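Subject: Re: [tabletops] oiling before the heating goes on

Tuko wrote:
> We're on our third coat of Skustuletti and the kitchen still smells
> like a cricket pavilion. The tin says 6 hours between coats. Is the
> tin lying? Also my other half wants to know if we can eat off it
> before September is out.

The tin is an optimist. I gave mine 6 hours the first time and left a perfect print of my forearm in it, hairs and all, which I then sanded off over a long and thoughtful evening. Overnight at the very least, and two nights if your kitchen is as damp as you made it sound last winter.

Three coats is also one more than I'd bother with. Put on 2 thin ones, wipe off anything still sitting there after ten minutes, and stop. The people who sell the oil will tell you otherwise.

As for the smell, open a window and eat in the other room. Ours hung about until the neighbours asked after it.

Wu asked off list whether to go with the grain or across it. With it, always, and if yours wanders about then wander with it. Use an old vest, not kitchen roll, unless you like fluff.

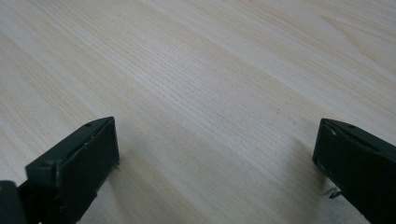 Pale top, grain running on the slant.

Clelleo do a 90 grit pad that claims to be gentle. It's gentle in the way my old games teacher was gentle. Start finer.

Lay the oily rags out flat outdoors, please, before they go in the bin. They can catch fire if you ball them up.

--
list archive and unsubscribe link at the usual place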